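Pre-purchase inspection checklist, two-arm rail cell, cloth handling package
Supplier: Plikwood
Site: Zodstead sewing and finishing room
Stage: simulated cell review, second pass
Marks used: OK / OPEN / FAIL / N/A

Comments are the reviewer's. An item stays OPEN until there is something to check it against. The sales sheet doesn't count.

1. Paperwork
1.1 Quote matches the cell as modeled: OPEN. Quote lines 385 and 386 both read "cable management, standard." Nobody at Plikwood has told us what standard covers, or why it's billed twice.
1.2 Risk assessment supplied: FAIL. We got a template with Sowa's name still in the header. Send ours.
1.3 Manual supplied: OK, though the stop procedure is one paragraph and should be a page.

2. Cables and hoses
2.1 No cable can snag on a table, rail or neighboring arm: FAIL
2.2 Bend radius stated for each cable: OPEN

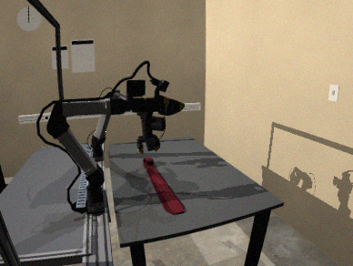 Cable routing was our main complaint on the first pass and the reply was that it had been "addressed in the model." I don't see how. The loop on this arm swings well out past the shoulder and drops beyond the table edge toward the base, right beside a rail the base is supposed to travel on. There's a proper cable carrier a short distance away, so somebody knew what one was for. Either dress the cable close to the arm or show us a full-travel run with the loop clear the whole way. Item stays at FAIL.

3. Reach and arm spacing
3.1 Both arms reach the work table: OK
3.2 Minimum gap between arms stated in writing: FAIL. The sheet says "generous."
3.3 Software limit stops one arm entering the other's space: OPEN. Claimed, not demonstrated.
3.4 Fixed hard stops at both rail ends: OPEN. Ask for the drawing. 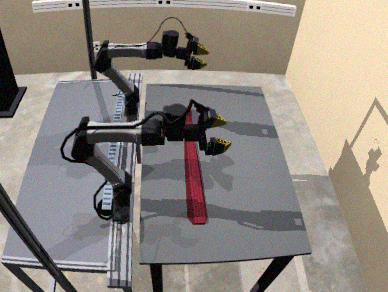 Item 3: both arms on the shared rail, near gripper open over the far end of the red bar.

A rigid bar is an easy part. It stays where you put it and it has the same shape every time. We finish cloth. Passing 3.1 on the bar tells us the arms reach, and I'm not giving credit for anything else on the strength of it.

4. Gripping and release
4.1 Fingertip pads listed as a spare part: OK
4.2 Grip holds on loss of power: OPEN. Two different answers so far, one by phone.
4.3 Pinch points marked: FAIL. Must be on the real unit before anyone gets near it.
4.4 Picks up a single layer of cloth: OPEN. The claim is 7 fabrics. No list of which ones, no weights, and no mention of anything slippery.
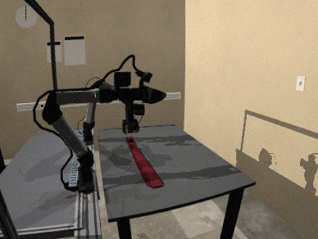

I also want to know how the cloth model was set up. If the friction and stiffness were tuned until the pick worked, the result is worth very little to us. Vilumitz offered to run our own offcuts on a bench unit before asking for a deposit. Plikwood should match that or explain why it can't.

5. Guarding and stops
5.1 Perimeter guard included in price: FAIL. It's an option, and the price we were shown leaves it out.
5.2 Stop button reachable from both tables: OPEN. Position not given.
5.3 Restart needs a deliberate reset: OK on paper. Test on delivery.
5.4 Floor fixing detail: OPEN. Our floor slopes to the drain.

6. Result
Not accepted at this stage. Items 1.2, 2.1, 3.2, 4.3 and 5.1 to be closed in writing. Items 4.2 and 4.4 need a physical trial with our material and our operators watching. A new simulation will not close them.
Reply wanted by Thursday. No deposit until then.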